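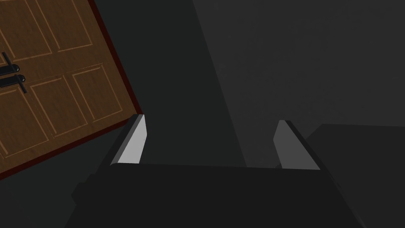 Snorkel Trips at Plirow Cove: Questions We Get

Do I need to know how to swim?

Yes. You don't need to be fast or pretty about it, but you should be comfortable in water over your head. We supply a float vest, and everyone wears one, including the people who tell us at the dock that they swam in college.

I've never snorkeled. Will I hold everyone up?

Probably a little, and it's fine. Hajar Ghoneim runs a beginner session in the shallows before the boat leaves. She will show you how to clear the tube, how to get water out of a mask, and how to walk in fins (backward, and with very little dignity).

How long is the trip?

Plan on half a day. We motor out to Kistum Reef, stay in the water for up to 2 hours, and come back when Ebbe Isaksson, the captain, says so. He is not open to bargaining. Many have tried.

What does it cost?

A seat on the shared boat is $198, with gear, lunch and the beginner session included. A private charter is $800 for the boat and takes you and whoever you can still stand by that point in your vacation. We hold a card number for the gear and charge it only if something goes missing. One mask per year goes missing. The fins always come back, and we have no theory.

What should I bring?

Swimsuit, towel, hat, a dry shirt for the ride home, and mineral sunscreen. Please put the sunscreen on at your hotel. Applied on the boat it ends up mostly on the benches, and then on the next person's shorts.

Can I use my own mask?

Please do, if it fits. Full-face masks stay on shore. We know you just bought it.

I wear glasses. Will I see anything?

We carry masks with corrective lenses in the common strengths for nearsighted guests. Tell us your prescription when you book and we'll set aside the closest match. Contacts work too -- keep your eyes shut if the mask floods.

How deep is it?

You can stand up at the landward end of Kistum, though we'd rather you stood on the sand and left the coral alone. Past the Meng channel marker the bottom drops away fast. The guided group stays on our side of the marker.

Will we see turtles?

Often. They haven't signed anything.

Are there sharks?

Small ones that sleep under ledges and would like to go on doing so. Give them room and they will ignore you completely, which some guests take personally.

Can children come?

Ages eight and up on the shared boat, with an adult in the water beside them. Younger kids are welcome on a private charter if they can manage a mask.

What if I get seasick?

Take something before you leave your room. Once you're green it's too late for pills. Sit at the stern, look at the horizon, and aim downwind.

What if the weather is bad?

Rain doesn't cancel us, wind does. If Ebbe calls it off you can pick another date or get a full refund. November is our roughest month, so book early in your stay and leave yourself a spare day.

Can I cancel?

Up to the evening before, at no charge. After that we keep half. Hangovers are covered under "after that."

Where do I park?

In the gravel lot behind the Gemora ferry office. The spaces closest to the dock belong to the ferry crew, and they do tow.

Prices and times last checked April 2025.

Related pages
Tide Notes for Kistum Reef
Getting Here on the Gemora Ferry
Private Charters
Gear Sizes and Fit
Where to Eat With Wet Hair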